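How to move a framing bench to a two-arm cell without losing your framers

Last updated 23/09/2023

Most of the trouble with putting a robot cell into a small frame shop has little to do with the robot. The steps below come from the changeover at Barnener, where prints are matched to frames and packed for mail order. They assume you have picked your equipment and have a bench to put it on.

1. Write down what the bench does now

Stand at the bench for a full shift and write down each motion in order. Include the ones people forget to mention, such as turning a frame to check the corners or brushing lint off a print. Ask the framers to correct the list. Ours had 12 motions when we started and the framers added several more.

2. Decide which motions move to the cell

Start with picking up, turning and placing. Leave glass, glue and any customer original with a person. We keep a printed copy of this split taped to the Marnov cabinet, and it gets crossed out and rewritten a lot.

3. Talk about hours before the crate arrives

Tell people what happens to their hours and pay, in writing. If you don't know yet, say so and give a date when you will. We waited too long on this and spent most of June answering the same worry one person at a time.

4. Name the cell tender

Someone has to load prints and frames, watch the run and clear stops. Pick a framer for this. A framer can tell a bad corner from a good one at a glance, and learning the Semwal control screen takes far less time than learning that. Rotate the job every two hours. Watching is tiring in a different way from handwork, and people who do it all day start missing things.

5. Set out the work the same way each time

Print on one side, frame on the other, nothing stacked. It is fine for pieces to lie at an angle, but keep them inside the reach of the arms. Clear paper scraps between orders — a scrap under a frame will end up behind somebody's picture.
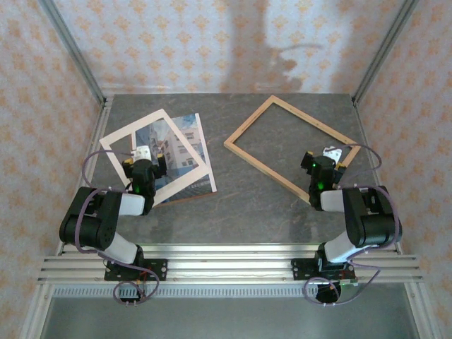
Do framers need to know how to program to run the cell?
Loading, starting and stopping need no code at all, and one person per shift trained on editing saved positions is enough for a shop our size.

6. Run slow for the first 40 orders

Keep the speed low and have a framer inspect every piece. Log each stop with the time, the frame size and what the tender did. A paper sheet works fine. We moved ours to Celtari later on, mainly for the search.

7. Change the job sheets

Old sheets paid by finished piece. That stops making sense once one person is tending and another is doing finish work, so we went to a flat hourly rate for both. Update the break schedule too. The cell pauses when the tender leaves, and that time should be planned for.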